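Section 3: Materials and Table Layout
April
By the Grindstead Household Sorting Group
6 min read

3.1 Scope

The sorting task used throughout this paper concerns small tableware of the kind that collects in a kitchen drawer: spoons for stirring, spoons for soup, and chopsticks that have lost their partners. Earlier work on drawer organization (the Khurana inventory in particular) treated cutlery as a single class and recorded only whether a piece had been put away. We needed a finer record. Two pieces of similar length can differ a great deal in how they lie on a flat surface, and this affects both the order in which they are picked up and the container in which they end up.

The full study covers 214 layouts. A layout is one placement of loose utensils on a table, together with the position of the containers at the start. The same small stock of utensils was used in all of them, drawn in different combinations.

3.2 Table and containers

Containers stand along the far edge of the table and the utensils lie in the open space in front. The table top is white over most of its area, with light tan wood exposed along the back. We kept the pale surface for all layouts. Dark pieces are easy to find on it, but a white ceramic spoon has low contrast against it, and we treat this as a property of the task. Figure 1 gives a layout with three baskets and four utensils.

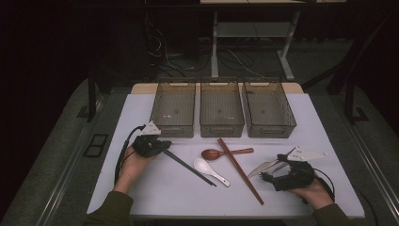

Figure 1. Layout with three empty baskets at the far edge. Utensils: wooden spoon, white ceramic soup spoon, one reddish-brown chopstick, one black chopstick.

3.3 Utensils

The utensils in Figure 1 fall into two groups by shape. The spoons have a bowl at one end, so their orientation can be stated as the direction of the bowl. The wooden spoon lies horizontally with its bowl to the left. The soup spoon is set diagonally, bowl to the upper left, and its handle is short and curved. For the chopsticks we record only the angle of the long axis and which end is nearer the front of the table.

The two chopsticks differ in color and were never scored as a pair. A mismatched chopstick is handled as a single item, following the Florkier convention. Under the older Flostness scheme a single chopstick would have been coded as incomplete and left out of the totals, which would have removed a large share of our material.

Distances between utensils were not fixed. A piece was placed by hand wherever there was room, subject to a minimum gap of 6 cm between the bowl of any spoon and the nearest basket wall. No minimum was set between one utensil and another.

3.4 Basket position

The baskets are rectangular and translucent, gray-brown in color, with mesh-patterned walls and a small cut-out handle at each short end. They were set in a row but were not squared to the table. In Figure 1 the left basket sits slightly forward of the middle one and the right basket is turned a little to the right. Offsets of this size were left as they were. Correcting them before every layout took more time than the placing of the utensils and had no measurable effect on where pieces were put.

3.5 Open surface

The part of the table top with nothing lying on it was treated as a separate variable. We refer to it as open surface and score it from close views, one region at a time. A region was scored as open if no utensil and no part of a basket fell inside it. Shadows and slight unevenness of the white surface, such as the long shallow ridge or fold in Figure 2, were ignored.
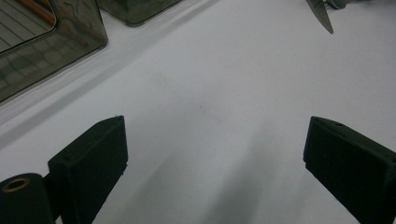

3.6 Coding and agreement

Each layout was coded by 2 readers working from the same sheet. The sheet lists utensil type, material, color, and direction, followed by one line for each basket. Disagreements came up in 25 layouts. Most of these concerned the direction of a chopstick lying close to the diagonal, and they were settled by discussion. Coding of material gave no difficulty for the spoons. Chopstick material was dropped from the sheet after the pilot, and only color is reported in Section 4.

Contact: Grindstead Household Sorting Group | Copyright the authors | Back to top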